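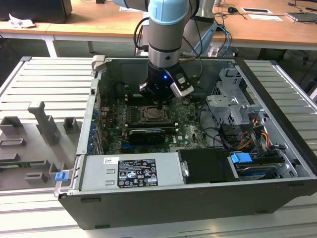
The Slow Hands of Bay 9

I've been a member of the Puseck workshop for long enough that I have my own mug on the shelf and strong feelings about the band saw. In all that time I've built a pair of speakers, a truly ugly bench, and half of a kayak. Then in February I decided that what I really wanted to make was a robot that could take an old desktop computer apart, and I haven't touched the kayak since.

The idea came from the pile. Every shared workshop has one. Ours lives under the stairs and it's mostly office towers, handed over when some firm replaces everything at once, and they're good machines to learn on because they were designed to be serviced. Look for the blue plastic on a Dell and you've found a part somebody expected you to grab. Memory clips in, drives slide out on a handle, the processor sits under a lever. If a robot was ever going to manage a repair job on my budget, I figured it would be this one!

I rented Bay 9, the one at the end with the slatted aluminum worktable. I can't say enough good things about that table. You can bolt anything to it, anywhere along a slot, and move it ten minutes later when you find out you were wrong (I was wrong a lot). The arm came secondhand from a dealer called Bakero, packed in a crate so well screwed together that opening it was the first serious project of the build. It arrived with no gripper and a manual for a different model.

The gripper took me most of the spring. My first one had wide, flat fingers, and it was lovely at picking up blocks of wood. Inside a computer it was hopeless. There's no room in there. Between the memory slots and the processor and all those little capacitors standing around like fence posts, a finger as wide as mine simply doesn't fit, and I had one very bad evening with a scrap board before I accepted it. The later version has narrow fingertips on jointed linkages, and it can get down next to a socket and still have somewhere to go when it opens.

Then there are the trays. I didn't expect to care about trays, but I now believe they're half the job. A person who pulls a part just puts it down wherever. The arm needs a place to put it down, the same place every time, at the same angle, or it'll never find it again. I print mine in gray because that's the spool the workshop buys, and I've gotten fussy about post height. I printed one holder 132 millimeters tall, hated it, cut it down to 104 by hand, and then had to reprint it anyway because my cut wasn't square. A member who builds dollhouses told me I should have just measured first. Fair enough.

The software is called Niltden, which is a name I typed at midnight and never changed. It doesn't do anything very clever. It knows a list of moves, it knows where the table is, and it looks through a little camera near the fingers to correct itself before it commits to anything. I wrote the first version over a few weekends and I've been apologizing to it ever since. The longest move list so far has 210 steps, and I'd guess a good third of them are the arm backing off and looking again. 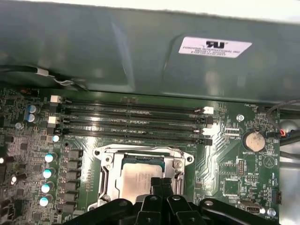
So why start with the processor, when the memory would be easier? The processor has the most to teach, since the arm has to deal with a lever, a metal frame and a part that must come straight up without dragging, all inside a space you could cover with a coaster.

I'll admit I also just like watching it work around there. Glare is the big headache. The top of a processor is a shiny metal lid, and from close up the camera sees the ceiling lights in it, or the side of the case, or a kind of pinkish smear that Niltden once decided was the table. I tried a paper shade taped to the lamp. I tried working at six in the morning before the sun came through the big door, which helped the camera and did nothing for me. What finally made a difference was teaching it to care less about the lid and more about the edges of the frame and the screws at its corners. They stay put, and they look like themselves in almost any light.

Cables are the other thing. If you're thinking of trying this at home, please spend your first week on cables! The ones inside the computer, sure, but also the ones on your own arm. Mine used to snag on the tower every time the wrist rotated past a certain point, and I blamed the motor, and then the software, and then Bakero, in a long email I'm glad I never sent. I needed a longer loop and two clips. Give everything more slack than you think it wants, then move the arm through its whole range by hand, slowly, and watch where the loops go.

People at the workshop ask me what it's for, and I've stopped having a good answer. A patient person with a screwdriver is faster by a mile. The pile under the stairs isn't getting any smaller on my account. But I know more about the inside of an ordinary computer than I did in ten years of owning them, and I've learned to think about my own hands in a way I never had to — how much they feel before they push, how they let go.

Next up is the hard drive, which ought to be a treat after all this, with that big handle on it. I've also promised to give a talk at Ham, the makers' fair across the river, and I need to figure out how to get a worktable that size into a hatchback. If you come by, bring your dead office towers. I'm especially short on ones with the side panel latch still working.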